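Company Towns and the Paper They Left Behind

August 28, 2025 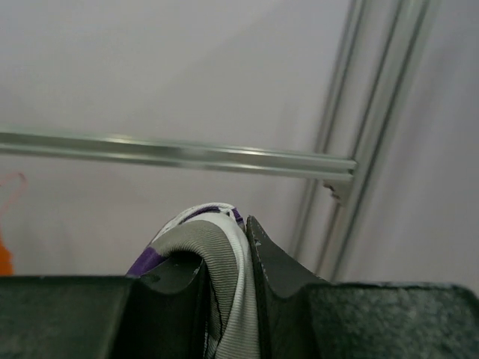 The payroll ledgers from the Bradik mill are the best source I have found for how the town worked before the strike, and they are harder to use than they look. I spent most of July with them and want to set down the method before I forget it.

Bradik was a company town. The firm owned the mill, the store, the water system and most of the houses. Wages were paid every two weeks, and each pay line shows gross earnings, then deductions for rent, store credit, coal and the doctor, then the cash handed over. For many families the last column is zero. Reading one line tells you very little. Reading the same name across several years tells you when a household got sick, when it moved to a larger house, and when a son went on the books.

The surviving set covers 778 pay periods across three departments. I have entered nearly 4,000 lines so far, all from the carding and spinning rooms. The weave room is next and will take longer, as the clerk there used a different form and wrote in a smaller hand.

Names are the main problem. The same worker can appear under two spellings on facing pages. Brollonero shows up with one L, with two, and once as Brown, which I would not have caught except that the house number stayed the same. D'Amico loses its apostrophe early and its D later on. I now match on house number first, department second and surname third. When all three agree I treat the entries as one person. When only two agree I flag the line and leave it alone. That rule has left me with 1,000 flagged lines, more than I would like, and I am not going to loosen it to get a cleaner table.

The store deductions need care too. Older local histories repeat the claim that every worker was in permanent debt to the company. The carding room figures do not support that for single men, who mostly cleared their accounts by the second pay period. They do support it for families with young children and one earner. Postum, flour and lamp oil are itemized in the store book for a short stretch, and after that the clerk writes only "goods" and a sum. So prices can be compared across a few seasons at most.

Rent is simpler. It was charged by the room and did not change for long periods, even when hours were cut. In a slack season rent could take over half of gross pay. The company could have lowered it and did not, and that shows in the ledger without any help from the newspapers or the later testimony.

Women are listed by first initial and married surname, which makes it hard to follow anyone through a marriage. The church register helps with some of these. I have not started on it in earnest.

The flagged lines are in a separate sheet with page references. If your family worked at Bradik and you have a rent book or a store receipt with a house number on it, I would like to compare it with the ledger.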